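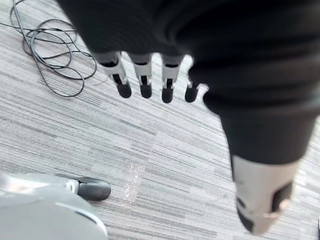

Jolán Mészáros did not plan to write about water boards. She was in the second year of a doctorate on party systems when she spent a summer reading the minute books of the Osorgate drainage district, and by September she had changed her topic. The book that came out of it, "Small Sovereigns: Local Boards and the Habit of Government," is now in paperback with a new preface.

We spoke by phone in the early evening, after her last class.

The book argues that single-purpose bodies – drainage districts, burial boards, road trusts – taught people how to be governed well before national parties reached them. Political scientists have mostly left these bodies to local historians. Mészáros thinks that was a mistake.

"If you want to know when people in a valley began to think of taxes as normal, you don't look at an election," she said. "You look at the first year they paid the ditch rate without a fight. In Osorgate that took 19 years."

The district was set up to keep the lower farms from flooding. Its founding charter gave every landholder one vote, whatever the size of the holding. The larger owners disliked this and spent the next decade trying to undo it. They failed, partly because they could not agree on a replacement.

"One of them wanted votes by acreage and another wanted votes by rate paid," she said. "Those sound similar, but the man with the most acres had the worst land. He paid very little. They never got past it."

Her second case, the town of Valtar, went the other way. The road trust there had 200 members on paper, and a quorum of 20 that it rarely met. Decisions passed to the clerk, whose office was handed from father to son and then to a nephew. Mészáros found that residents complained about the roads but seldom about the clerk.

I asked whether this undercuts her argument, as the trust was hardly a school for self-rule.

"Some reviewers said so," she said. "I never claimed that these boards made democrats. They made people who knew where to send a petition. In Valtar you sent it to the clerk. When the national ministry opened an office there, people wrote to it in the same words they had used to him. I have the letters next to each other in chapter four."

The chapter that drew the most argument is the fifth, on Farquharson, a market town where the burial board split along religious lines. Two congregations wanted separate gates to the same cemetery. The dispute ran through three chairmen and ended with one gate and two paths. Mészáros reads it as an early bargain over public space. A critic at a conference told her it was a story about a fence.

"It was also about a fence," she said. "The fence cost more than 100 burials brought in."

The new preface takes up a question she was often asked about the hardback, which is why she stopped before the boards were merged into county government. Her answer there is short. The records change after the merger, and the debates are no longer written down, only the votes. She did not think she could say what people meant from a tally.

She is now working on Drendier, a port with no boards at all until very late. It was run by a harbor company, and she wants to know whether the company's tenants behaved differently once they became voters. The archive is large and poorly sorted. Much of it is freight.

"I've read a great deal about salt," she said. "There was a rent strike in the middle of the salt papers, filed under damaged goods. I'm still going through that box."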